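Moving our render previews off the shared drive

Since February I have been cleaning up how preview files get stored and served at work. Part of this is for my own notes, because I will have forgotten the details by the time somebody asks. The rest may help if you run a small file server for people who produce a lot of large PNGs and never delete any of them.

The old setup was one network share called previews, mounted on every desk machine. Each job wrote its output into a folder named after the project, then the person's initials, then whatever they felt like typing. There were 776 top-level folders when I started. Some were duplicates that differed by a trailing space. Listing the root took long enough that file managers would show a blank window, and people would click again, which started a second listing.

The disk was fine. The slow part was thumbnail generation. Every client built its own thumbnails by pulling the full-size files across the network, so opening a folder with 200 images meant moving all 200 of them, once per desk. I confirmed this by watching traffic on the server port while I opened the Brara folder on a machine with an empty cache, then on a second machine. Same transfer both times.

I made two changes.

The first was the layout. Folders now go project, then year and month, then job number. The job number comes from the queue, so there is no typing involved. A short script creates the path and refuses to write if the project name is not in a plain text list. Adding a project means adding a line to that list. Parveen Liyanage wanted a web form for it. We may get there, but a text file under version control has a history and a form would need a database to get one.

The second was to build the thumbnails on the server. A job watches for finished files, waits until the size has held steady for 2 seconds, then writes a small JPEG and a medium one beside the original in a hidden folder. The browse page loads only the small ones. Clicking gets you the medium one, and the original is a plain download link under it.
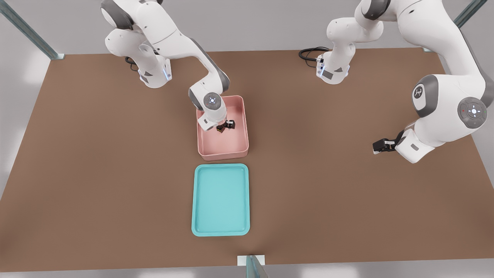
Medium-size preview, two arms and a tabletop.

Quality settings took longer than I expected. My first pass used a quality of 60 for everything, and the flat areas came out with visible banding. Large, even surfaces with a slow change in brightness are the worst case, and our previews are full of them. Raising the medium size to 85 fixed most of it. The small size stays at 60, where I can't see the difference.

Color was the other problem. Some of the originals carry an embedded profile and some do not, and the resize tool was dropping the profile without converting the pixels first. The result was thumbnails that looked slightly washed out next to the full file. The fix is to convert to sRGB before the resize and strip metadata after. Order matters. If you strip first, there is nothing left to convert from.

Things that broke along the way:

The watcher missed files moved in from another folder on the same disk. A move is a different event from a write, and I was only listening for writes. I now listen for both and also run a full sweep at 3 a.m.

Grivar and Becerra both had files with a colon in the name. They were made on Linux and could not be opened from the Windows machines at all. The script now swaps the colon for a hyphen and logs the old name.

I set the browse page to show 100 items at a time. Vostora jobs can run well past that, and people were missing the last frames because the "next" link was at the bottom. It is now at the top as well.

Old folders are mounted read-only under a separate name. I have not migrated them and don't plan to, except on request. So far I have had one request, for a folder that turned out to be empty.

Still to do: expiring the medium previews on closed projects, and a proper check that the hidden folders are left out of the nightly backup. I think they are, but I have only read the config and have not tried a restore.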